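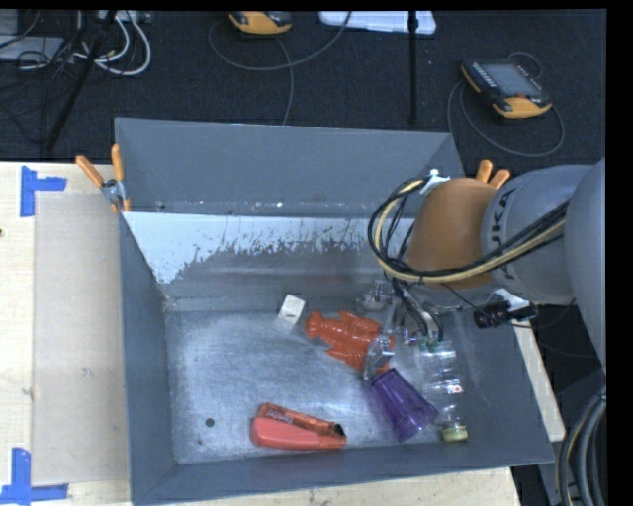 Cómo escribo mis reseñas de libros sin pasarme tres tardes en ello

Me lo habéis preguntado varias veces en los comentarios, ¡así que allá va mi método! Lo uso desde agosto y con él he reseñado casi 94 novelas.

Primero, leo con notas adhesivas a mano. Pego una cuando algo me enfada, me emociona o me huele a giro (con Jacquet, la última que terminé, gasté el taco entero). Nada de resumir capítulos.

Segundo, al cerrar el libro escribo 4 frases a toda prisa en Disine, mi aplicación de notas: qué esperaba, qué encontré, qué personaje me llevo y a quién se lo prestaría. De ahí sale el borrador.

Tercero, cuento el argumento solo hasta la página 50, más o menos. En Pliltilura hay una muerte en la 239 y me mordí la lengua, ¡con lo que me costó!

Cuarto, dejo reposar el texto una noche y lo leo en voz alta. Si me aburro yo, tijera.

La nota la pongo al final. Luego la subo a Coltska y me voy a por el siguiente de la pila.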